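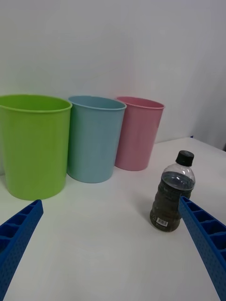 Aatos Hyvönen wrote that the hip column made no sense to him until he treated it as a body measurement, and that the file ought to say so before anything else. It is a body measurement. So are bust, waist and hollow to hem. The only garment measurements in the set are train_length and slit_height.

Skollov Gown Sizes
Data card, version of February 28, 2023

Contents

Skollov is a table of size charts for formal dresses: prom, evening and bridesmaid. It covers 500 styles from three labels, Huken, Onsri and Vandness, and has 1823 rows. One row is one style in one labeled size. Bridal gowns are left out, as are separates sold without a matching skirt or top.

Files

gowns.csv: the main table
styles.csv: one row per style, with silhouette, neckline, closure and fabric
holdout.txt: style IDs kept aside for testing, 30 in all
units.txt: units for each column

Join gowns.csv to styles.csv on style_id. The IDs are strings and some have leading zeros. Spreadsheet programs will strip these on import unless the column is set to text.

Main columns

style_id: string
label: huken, onsri or vandness
size_us: string, "00" through "30W"
bust, waist, hip: inches, to the nearest quarter
hollow_to_hem: inches, base of the throat to floor, no shoes
train_length: inches, 0 if there is no train
slit_height: inches from the hem, empty if there is no slit
stretch: none, back_panel or full

Collection

Charts were typed in by hand from printed line sheets. Each chart was entered twice and the two versions compared. Where they differed, the sheet was read again. Charts given in centimeters (all Onsri styles) were converted and rounded, and the original values were not kept.

Known problems

Hollow to hem is missing for 43 styles, nearly all of them short or high-low. Do not fill these from the label average, which is set by the floor-length styles.

Huken changed its size 8 waist in June. Styles issued before and after the change are both in the table, with no column to tell them apart.

High-low styles have one hem value, taken at the back. The front hem was on too few sheets to be worth a column.

Two-piece sets are entered as one style. Bust comes from the top and hip from the skirt. Waist also comes from the skirt, even where the top has its own waist figure.

Lace-up backs are coded as stretch = none. A corset back can take in or let out a dress by more than a full size, so check closure in styles.csv before comparing fit across labels.

Suggested uses

Comparing labeled sizes between labels, testing size lookup tools, and estimating alteration work on hems. The table has no return data and no wearer data. It cannot show whether a dress fit anyone.

Changes

Slit height was moved from styles.csv to gowns.csv, because it is graded by size on most Vandness styles. Scripts that read it from the old place will fail with a missing column error.

Corrections go on the tracker. Give the style ID, the size and the column, and quote the value as printed on the sheet.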